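Print this story
E-mail this story

Drenthorpe toy library reopens with room for 4000 loans a year

Families in Drenthorpe have their toy library back, and what a welcome it got! The doors opened at 9 in the morning in the old Prantl shoe shop on the high street, and by mid-morning the pushchairs were parked two deep along the front window.

The library had been shut since the roof of its former home, behind the swimming baths, let in water during the winter storms. Most of the stock was saved and spent the spring in a dry barn out at Vuditz Farm, stacked in crates between the hay and the quad bikes. Getting it all back into town took two weekends and a horse trailer, and everyone who lent a hand deserves a very large slice of cake.

The new place is a real step up. It is on the flat, with no stairs, and the wide door that once let in deliveries of boots now lets in double buggies with space to spare. There is a carpeted corner for babies, a long low shelf of jigsaws and a puppet theatre that had a queue from the moment the curtain went up. Joining costs £2 a month for a household, and members can take home a toy, a game and a puzzle at the same time and keep them for three weeks.

Local building firm Grunov put in the shelves and the counter at cost, and the town council has agreed a low rent for the first year. The running costs will be met by membership fees and a summer fair, which returns in August on the green (and yes, the duck race is back too).

Anyone who has stepped over a heap of birthday presents that were played with once will see the sense in borrowing. Train sets, dolls' houses and ride-on tractors are dear to buy and are often outgrown within months. At a toy library they simply go on to the next child, and the next. Plain wooden blocks were the most borrowed thing at the old site, ahead of anything with batteries, and it is lovely to hear that they have kept their place at the top of the list. 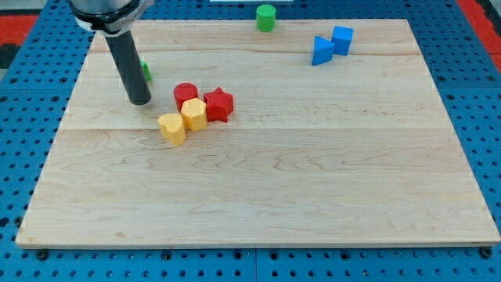
One mother of twins, waiting at the counter with a shape sorter under each arm, said that she had missed the library more than she had expected to, and that her boys had asked after the marble run nearly every week it was closed. She added that she would like to see a late opening for parents who work, even if it were only once a month.

She may well get her wish. An evening session is being looked at for the autumn, along with a shelf of board games for teenagers and grown-ups. There are also 40 new toys still waiting to be labelled, among them a set of musical pipes for the garden that sounds marvellous, at least from a distance.

Donations are welcome if they are clean and complete. Soft toys can't be taken, but spare jigsaw boxes are badly wanted, as several of the old ones went soggy. Boxes with sturdy lids are best and can be left at the counter during opening hours.

Print this story
E-mail this story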